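## 5. Findings: what the arms changed at the bench

Draft text, tables still to be merged from the Rostine file.

### 5.1 Setup, briefly

Huldale handles mixed small goods. Items come in, get sorted, matched to an order, set out, boxed. Before Ploto went in, one person stood at each bench and did all of it. Now the arms do the picking and setting down, and a person runs the bench. "Runs" is the word on the job sheet. The operators mostly say "minds."

We worked from two sources. First, the bench log: 2,302 entries, typed or dictated by the operators themselves, covering a season that ended in April. Second, our own field notes, 70 pages, taken standing near the benches and later in the break room. No video coding in this section, see Section 6 for that.

A log entry is short. Time, item, what the person did. "Moved ring, arm couldn't get it." "Cleared cable." "Waited." Spelling varies a lot and we left it alone in the quotes.

### 5.2 The work did not go away, it moved

Of the 2,302 entries, 1,097 record a person touching the bench. Reaching in, turning something, taking something out. The rest are waiting, watching, restarting or talking to the Shawky line about a fault. So close to half the logged work is still hand work, but it's hand work of a different kind – short, unplanned, and done between somebody else's moves. Or something else's.

This matters for how the job feels. Under the old setup an operator laid out the bench the way they liked. Left-handed people had a left-handed bench. Tape here, scissors there, same spot all week. With Ploto the layout has to suit the arms first, and the person fits in around them. Several entries are just complaints about this. "Scissors gone again." "Who moved the tape." Usually it was the previous shift making room for a reach.

Small flat parts got more entries than we expected. A flat ring lying on a flat surface is easy for a hand, you slide it to the edge and lift. For two fingers coming from above it depends on the angle, and the operators got good at guessing which angle would fail. They'd nudge the part before the arm had even started down. That nudge isn't in any procedure. It isn't in the training either, new people pick it up by standing next to someone who does it.

**Figure 4.** Shared bench at Huldale. The round green part is on the wood top and orange gripper fingers are in view in all four panels.

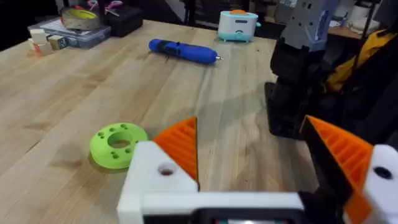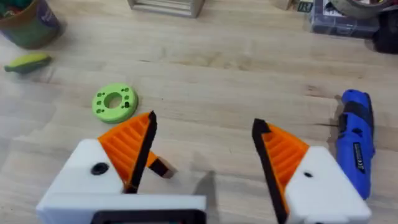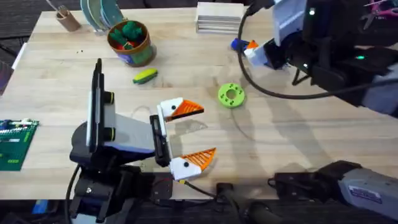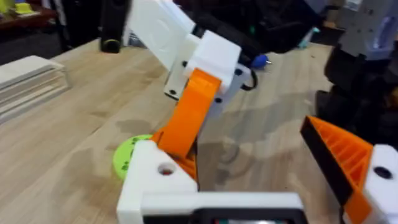 Easier on the shoulders, one operator told us, but harder on the head. You used to be able to think about your dinner, the same operator went on, and now you have to think about what the arm is thinking about, and it's not thinking about anything. Asked whether they would go back to the old bench, they said yes for the mornings and no for the last two hours of a late shift.

We heard versions of this often enough to treat it as a finding. Physical load down, attention load up. The two don't trade off evenly over a day. Early in a shift people had attention to spare and missed the handling. Late in a shift it flipped.

### 5.3 Hand tools

One thing we nearly left out. Operators kept their own tools within reach even when the plan for the bench had no use for them. The blue cordless screwdriver visible in the first two panels of Figure 4 is a fair case. Tools on the bench were discussed at two shift meetings while we were there, and no rule came out of either. Management saw clutter. Operators saw the difference between fixing a loose fitting in a minute and calling someone over.

From the notes: "If I have to walk to get it I'm not minding the bench." Then, same page, a different operator: "They want us to be technicians but not to own a screwdriver." Both remarks came up in the break room, niether was said at the meetings.

Pay is tied up in this. The job grade for a bench operator still describes sorting and boxing. Clearing a fault, re-seating a part, judging when to stop an arm – none of that is in the grade. Supervisors agreed with us that it should be. The regrading request had gone in and no answer had come back when we finished.

### 5.4 Waiting

Waiting was the hardest thing to get people to talk about. It looks bad. Some operators logged it plainly, others wrote "checking" or "watch arm" for what we're fairly sure was the same thing. We don't blame them, the log is read by supervisors.

But waiting at these benches is work. You can't leave. You can't start on something else that uses both hands, in case the arm stops. You stand close enough to step in and far enough back to not be in the way, and the right distance keeps changing with the reach. Two people told us their feet hurt more now than when they were lifting boxes. We didn't measure that, just noting it.

Talk between benches dropped as well. Operators used to call across to each other about odd items. With eyes on the arm most of that stopped, and the odd items now get set to one side until break. Break got noisier. Whether anything is lost here we can't say from the log, but newer staff learned a good deal from the calling across and they aren't hearing it.

### 5.5 Who decides to step in

The written rule: stop the arm, then reach. The practice: depends. Experienced operators read the motion and reach when they judge the arm is heading away. Newer ones stop it every time and lose output for it, and the output board shows bench totals with no note of how they were got. So the board rewards the thing the rule forbids. We raised this with Huldale before writing it up and the board has since been moved out of the work area. It's in the corridor now. People look at it on there way in.

Our reading is that the rule was written for a fenced machine and then carried over to a bench people share with it. Operators weren't asked when it was drafted. In the follow-up sessions they rewrote it themselves, on paper, and got it down to half a page. Their version names the moves during which no one reaches in at all, and drops the blanket stop for the rest. It's reproduced in Appendix B, along with the supervisor's comments in the margin. Not yet adopted.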